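Moving house without losing the plot (part two)

Hello again from the land of half-labelled boxes! Thank you for all your replies to last month's ramble about selling up. I read every one of them, even the very long one about piano removal, and I promise I'll get to pianos eventually. Several of you wanted to know how the actual packing went, so that's what you're getting this time.

First, the numbers, as I know some of you love them. The removal firm in Brullel quoted us 950 pounds for a full pack, load and unload. We said no to the packing part and yes to the rest, and spent 277 pounds on boxes, tape, bubble wrap and those big plastic covers for mattresses. I thought that was a saving. Then I packed a kitchen on my own in the evenings for a fortnight, and by the end I'd have handed over the difference to anyone who turned up at the door with a roll of tape.

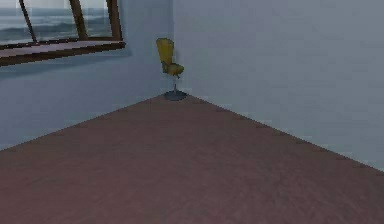

The thing that helped most was starting with the loft. Everyone says to start with the room you use least, and everyone then starts with the bookshelves (me included, twice, in previous moves) because books are easy and you feel wonderfully busy. The loft is horrible. You find your old school reports and three broken lamps and you have to make a decision about every single thing. But if you leave it till the end you simply carry it all to the new place and shove it in the new loft, and I speak as a woman who has moved the same box of curtain hooks from Gallent to Jillura and back again.

My friend Rochelle Tipoki came over for a whole afternoon and was completely ruthless. She has a rule about cables: if I couldn't name what it charged before she'd counted to five, it went in the bag for recycling. I lost some good ones that way, I'm sure of it, but I haven't missed any yet.

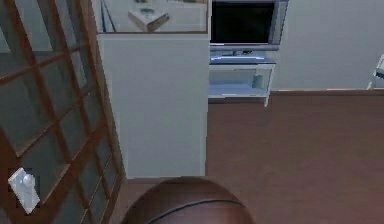
Labels, then. I used to write the contents on the lid, which is useless once the boxes are stacked. This time I wrote on two sides and put only the room and a number, with a proper list in a notebook. Box 8 was kettle, mugs, tea, loo roll, scissors, phone chargers and the cat's bowls, and it travelled on my lap. Pan (the cat, for newer readers) travelled in the back and sang the whole way. If you have a cat, do ask your vet about the journey well before the day – I left it late and got a very brisk telling-off over the phone.

Do also take a photo of both meters before you lock up, and again when you arrive. I did the first and forgot the second until bedtime, so there I was in my pyjamas with a torch, reading out 2,073 to my husband while he looked for a pen. He wrote it on his hand. It had washed off by breakfast and we had to go and look again.
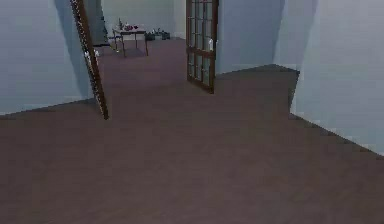

What would I do differently? I'd measure the sofa. I measured the rooms, I measured the stairs, I even measured the fridge gap, and I never once put a tape against the sofa itself, as we'd owned it for years and I felt I knew it. The removal men were very kind and had it through on the third go with its feet off, but there was a good ten minutes when I was quietly planning a life without one.

I'd also pack a bag for each person as if you were off for a long weekend. Pyjamas, toothbrush, clean pants, something to read. You will be too tired to open a single box that first night and you'll be so pleased to find your own toothbrush.

Next time it's changing your address, and the list of people I forgot to tell (sorry, dentist). If you've got a good system for that, hit reply and let me have it – I'm hoping to send the next one out in October, once I've found the box with my desk lamp in it.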